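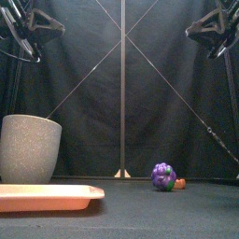

Figure 1. Black fabric curtain with shallow vertical folds, behind a flat gray tabletop.

Last updated: October

3. Fabric linings and stray light

3.1 Materials and hanging

Stray light in a small work area comes mostly from the surfaces nearest to it. Paint is the usual remedy, but paint fixes the finish of a wall for years and is often refused by the owner of a rented building. Hung fabric can be taken down and washed. The present section reports how the hanging of black fabric affects the light it returns, with the weave held constant.

Two fabrics were tested. The first was a brushed polyester sold as Plaviritz, with a nap on one face only. The second was a plain cotton twill from Asenholm, dyed black and left unbrushed. Panels were cut from single bolts and rested for 20 hours before hanging. Each fabric was hung flat, in shallow folds and in deep folds. Folds of the shallow kind (Figure 1) are what a curtain tends to take when it is only slightly wider than its rail, and they were expected to be the most common case in practice.

Readings were taken with a Heltix luminance meter on a fixed stand, with the lamp at an angle of 62 degrees to the panel. The lamp was left on between readings to avoid warm-up drift. In total 329 readings were kept. Readings taken while the door of the test room was open were dropped before analysis.

3.2 Effect of folds and seams

Deep folds returned less light than flat panels for both fabrics, as found by Pillai for theater drapes. The difference was larger for the twill, whose unbrushed face has a weak sheen when lit at a low angle. Shallow folds gave a mixed result: the sides of each fold were darker than the flat panel, but the crests caught the lamp and produced narrow bright bands. For the brushed fabric these bands were close to the noise of the meter.

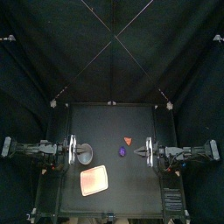

Seams behave differently from folds because they do not move when the fabric is pulled straight. A stitched join presses the nap down along its length, and the pressed strip reflects more evenly than the cloth on either side. In an enclosure lined on its walls with black fabric, a faint seam running straight down the center of the back wall, as in the view here, falls where a viewer is most likely to look. We placed a test seam at the center of one panel and at the edge of another. Only the central seam was noticed by both observers (the first author and T. Poojary). Where the width of the bolt allows, joins should be moved to a corner.

3.3 Pale objects near a dark lining

A dark lining also changes how pale objects are judged. Observers rated a light gray card as brighter against black twill than against a mid-gray wall, although the meter showed no change in the card itself. The effect is well known for flat cards. It is less often considered for rounded shapes, where shading across the surface gives the eye a second cue.

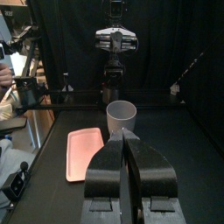

Figure 2. Light gray cylindrical cup, open at the top, with a pale interior.

Rounded shapes were not measured in the present work. The card ratings should therefore be applied to them with caution, especially where a hollow interior and an outer wall are seen together.

Correspondence: Prakash Thampi

Related items
Dye loss in black cotton twill after repeated washing
Low-sheen paints for rented workrooms
Meter drift in long luminance sessions
Curtain fullness and rail width: a short note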